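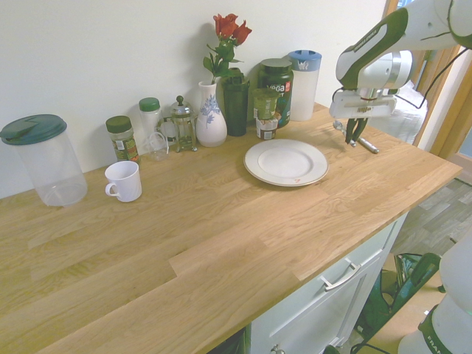
Bench rules for small arms at home: what do you stick to?

haf_owen
30 Jan 2018
Our little group in Clendow is finally writing down its house rules for tabletop arms and I'm far too excited about it! We've all been doing pick and place on kitchen worktops for ages with nothing on paper. My draft so far:

Glass goes to the back before power on.
Stop button within reach of the person, on the side away from the arm.
Slow speed for the first run of any new program.
Cable looped clear of the gripper and checked by hand through the full reach.
Hands off the worktop while the motors are live.

What have I missed?

beddoe_bran
Love this. I'd go further on the first one though. No glass on the worktop at all, front or back. A French press at the back is still a French press if the arm swings wide. I use plastic tubs until a routine has run clean 2 evenings in a row.

Mared J
Disagree with Bran, sorry! If you want it to pick up a pen in a real kitchen, it has to work round mugs and vases and whatever else lives there. Clear the lot away and you've tested it in a kitchen that doesn't exist. Set a soft limit short of the back row and leave the clutter alone.

beddoe_bran
Soft limits are only as good as your last homing. Mine forgot where it was in December and went straight through one. I do take the point about clutter, but does it have to be breakable clutter?

yao_wiriya
Somewhere between you two. At Flinwood we let people use real crockery once they've done a dry run with the same layout and the gripper open. Our log is up to 611 runs and the breakages are one saucer and a jar lid. Please add something about thin things lying flat, Haf! Pens and spoons are where fingers get driven into the wood. Set your lowest height from the bare surface and never from the top of the object.

haf_owen
Ooh, good one, adding it. Bran, would you live with "breakables only after a dry run, and behind a soft limit checked that day"?

beddoe_bran
Checked that day AND after every restart, then yes.

Mared J
Fine by me. Can we also say no bags on the floor where you stand? I've gone over mine twice reaching for the stop.

haf_owen
In it goes. I'll post version 2 once the Girnness lot have had a read.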